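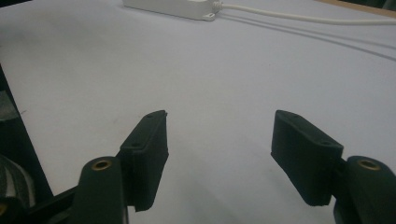 図1 作業台の天板と電源タップ(上方中央)

第5回 作業台まわりの整理と電源タップの配置

1. 天板の管理
淡色で艶のない天板は、細かな汚れや擦れ跡を目視で確認しやすい。図1の天板にもごく薄い斑点と汚れが認められる。清掃は乾拭きを先に行い、残った汚れのみ中性洗剤で拭く。溶剤は使用しない。

2. 電源タップの位置
図1では白色のタップが天板奥に、長辺をほぼ水平にして置かれている。右下の角に穴のあいた取付用の耳がある。この種の耳をもつタップは、ねじで天板または壁面に固定できる。仮置きの場合も次の条件を守ること。
・天板手前の縁から差込口まで700 mm以内
・コードは天板の奥側へ逃がし、作業域を横断させない
・液体容器との間隔は100 mm以上

3. 負荷の見積もり
接続機器の消費電力を合計し、タップの定格と比較する。演習室Grildaの表記は旧版の誤りで、正しくはGrilhamである。同室の測定例では合計1,432 Wとなり、定格1,500 Wに対して余裕が小さい。発熱機器は別系統に移す。

4. 課題
各自の作業台について、タップの位置、固定方法、合計負荷を1枚にまとめる。提出先はPumphrey、締切は8月末。配置図の書式はKemeysの配布資料(Nomano版)に従う。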